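Nakelmont College of Hospitality and Household Studies
Housekeeping and Linen Care, Level 2
Handout for Unit 7: Folding and Laying Out Small Linen

Unit leader: Veronika Schnyder
Practical supervision: Tipene Tamihana
Revised 31 Jan 2021

1. Purpose of the unit

This handout accompanies the lecture and the two practical sessions on small linen. Students are expected to have read it before the first practical. The term "small linen" is used throughout to mean napkins, hand towels, tea towels, tray cloths and face cloths. Sheets, bath towels and tablecloths belong to Unit 8 and call for a different method, as they are normally folded by two people.

By the end of the unit students should be able to sort small linen by type and condition, fold a rectangular cloth to a given size, lay it out correctly on a prepared surface, and recognise when a cloth should be withdrawn from use.

2. Terms used

Leading edge. The folded edge which is placed furthest from the person folding. It should be straight, and it is the edge from which the rest of the fold is judged.

Open side. Any side on which loose layers can be seen. On a finished stack all open sides face the same way.

Flap. A single layer which has come free of the fold, most often at a corner. A flap is corrected before the cloth is moved, never afterwards.

Ease. The small amount of slack left in a fold so that the layers lie over one another without pulling.

Set. The tendency of a cloth to return to an earlier crease. A cloth with a strong set should be damped lightly and pressed before it is folded again.

3. The folding surface

Small linen may be folded on any clean, level surface, but the choice of surface affects the result. A hard, polished table allows the cloth to slide, and the lower layer tends to move when the upper layer is drawn across. A covered surface with a slight texture holds the lower layer in place. For this reason the practical room uses fabric covers wherever white linen is being handled. Grey is preferred for teaching, as the outline of a white cloth shows clearly against it.

Covers must be smoothed before work begins. A ridge in the cover will appear as a ridge in the cloth, and students regularly spend time correcting a fold when the fault lies underneath it. Covers are brushed at the end of every session and washed weekly.

Padded surfaces are acceptable for folding but are not suitable for measuring. Where a finished size is required, the cloth should be measured on the hard bench at the side of the room.

4. Sorting

Linen is sorted before folding and not during it. Cloths are divided first by type, then by size, and last by condition. Mixed stacks cause difficulty on the shelf, where a napkin and a hand towel of similar size are easily taken for one another once folded.

The following should be set aside:
Cloths with any mark larger than a pinhead.
Cloths with a broken hem or a pulled thread longer than a finger joint.
Cloths which are still damp at the hem. The hem is thicker than the body of the cloth and dries last.
Cloths which have lost their shape to the extent that opposite edges no longer meet.

Set-aside cloths go into the Lirnance bin by the door, with a slip stating the reason. They are not returned to the general wash without one.

5. Method for a rectangular cloth

5.1 Lay the cloth flat with one long side nearest to you. Smooth it from the centre outwards using the flat of the hand.

5.2 Take the two near corners between finger and thumb and bring them up to meet the far corners. Lower the cloth rather than dropping it. Air caught between the layers is the usual cause of a raised centre.

5.3 Align the corners first and the edges second. If the corners meet and the edges do not, the cloth is out of shape and should be eased by hand, working inwards from each corner.

5.4 Fold from one side to the other, leaving a little ease at the turn. Heavy cotton needs more ease than fine cotton.

5.5 Turn the cloth so that the leading edge lies furthest from you. Check that it is straight, then check the two sides. Lastly look at the near corners, where a flap is most likely to have opened.

5.6 Smooth once, lightly, from the leading edge towards you. Repeated smoothing shifts the upper layer and undoes the alignment.

Faint creases across the face of a folded cloth are normal in unpressed linen and do not count against the student. Creases which run at an angle to the edges do, as they show that the layers have twisted.

6. Handling

A folded cloth is touched as little as possible. Light pressure near the middle steadies the layers; a second point of contact close to the side edge keeps that edge in line. Pressing hard at a corner will lift the corner opposite. When the cloth is to be carried, slide one hand fully beneath it and rest the other on top.

Hands must be clean and dry. Rings with raised settings are removed, and hand cream is not to be used within the hour before a practical -- it leaves marks which appear only after pressing.

7. Presentation and labelling

For assessment each student lays out a single cloth at a prepared station. The cloth should lie flat, with the leading edge parallel to the back of the station and clear space on at least one side. Where a card is used, it is stood behind the cloth. It should not rest on the linen, as ink may transfer to white fabric.

Decorative backdrops are permitted. Students should bear in mind that a printed grid makes any slant in the leading edge easier to see, and may use this to their advantage when checking their own work.

8. A note on quantities

Speed is not assessed at this level. It is nevertheless useful to understand the scale of the work. The linen room at the Karppinen guest house, which receives our students on placement in August, holds 885 pieces of small linen and folds roughly 200 of them on a working morning. At such a rate a small error in method, repeated, becomes a stack which leans and a shelf which cannot be closed. Kerstin Brinkmann, who supervises the placement, has asked that students arrive already familiar with section 5.

9. Assessment

The practical carries 50 marks. Most are given for alignment and for the condition of the leading edge; the remainder are divided between sorting, handling and the state in which the station is left. A flap which is noticed and corrected before the cloth is presented loses no marks.

Students who miss a practical should write to Soudabeh Shahbazi in the unit office. Replacement cloths may be borrowed from Jamshid Azimi against a signature and are to be returned washed.

10. Preparation for the next session

Bring two white cloths of the same size, clean and unfolded. Read the first part of the Stindotier linen manual, copies of which are kept in the practical room and may not be taken away. 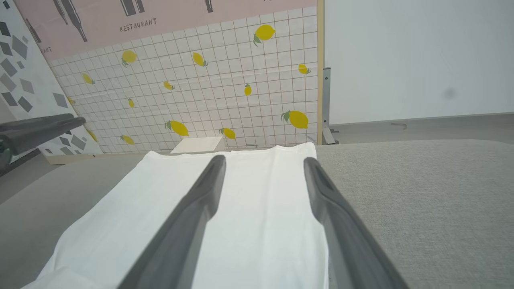 Figure 1. Folded white cloth on a grey fabric surface, leading edge to the rear, with a loose flap at the near left corner (see 5.5).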